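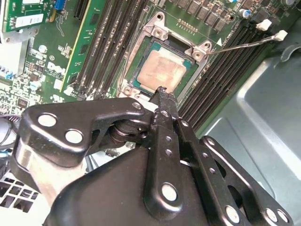
CPU swaps on used office towers, the questions we keep getting. Old paste is the big one. If the lid of the chip looks like this one, salmon-pink and dried on in uneven patches, it needs to come off before anything else goes on. Same if yours is gray or white, color doesn't matter. Page is kept up by Garnet Fehr at Farimlow, last gone over 2025-03-22. Short answers. For longer ones use the form.

Do I have to clean off the old paste?
Yes. Every time the cooler comes off. New on top of old leaves lumps and the cooler sits crooked.

What do I clean it with?
Rubbing alcohol, the strong kind, and a coffee filter or lint-free cloth. Paper towel sheds. Sirnix wipes are fine too, a bit pricey. Dampen the cloth, don't pour anything on the chip.

It's rock hard and won't budge.
Lay the damp cloth on it for 4 minutes, then wipe from the edge in. Still stuck, do it again. Plastic card is OK on the metal lid. No screwdrivers, no sandpaper, no nail polish remover please.

Clean it in the socket or out?
In the socket, for the top. The frame holds it steady and the pins are covered. Take it out after, and only if you're swapping it or checking underneath.

Can I leave the tower standing up?
No. Lay it on its side, side panel off, board facing up. Bench, table, whatever is flat and at a decent height. Carpet is a bad idea.

What gets unplugged first?
Wall power. Then hold the power button in for 9 seconds, then everything else on the back. The cooler fan lead comes off the board before you lift the cooler, people forget and yank it.

The cooler is stuck to the chip.
Run the machine a few minutes to warm it up, shut down, unplug, then twist gently side to side. Twist, dont pull.

How do I get the chip out?
Press the lever down and out from under its catch, let it come up, open the frame. Lift the chip straight up by the edges. If it drags, stop and look. 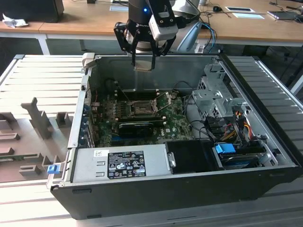
Dell tower on its side: socket empty, levers up.

How long can the socket stay empty?
As long as you like if it's covered. Plastic cap if you still have one, otherwise close the frame and keep the side panel on. Just don't leave it open on the bench overnight. One dropped screw bends contacts and thats the board gone.

Do I need to pull the drives or the power supply?
Not for a CPU swap. Leave them. Move loose cables out of the way and tuck them back after so they don't end up in the fan.

Add-in card is in my way.
Take it out. One screw or a latch at the bracket, then straight up. Bag the screw.

Which way round does the new chip go?
Small triangle on the chip corner matches the mark at the socket. Notches line up too. It drops in with no force at all. If you're pushing, it's wrong.

How much new paste?
A pea in the middle. Smaller than you think. We use Kesedier from the tube, Fiore also works, don't mix them.

It won't boot now.
Fan lead first. Then memory, push each stick down till the latches click. Then the power plugs on the board. Still nothing, put the old chip back and try that. The new one may not be supported by your BIOS version.

Will you do it for me?
Yes, bring in the tower only, no monitor or keyboard. Drop it at the front counter with your name and a phone number taped on. Ask for work order form 136, the old one from November is no good anymore.

Can I post you a bare chip?
In a clamshell or the original tray, yes. Not in a loose baggie.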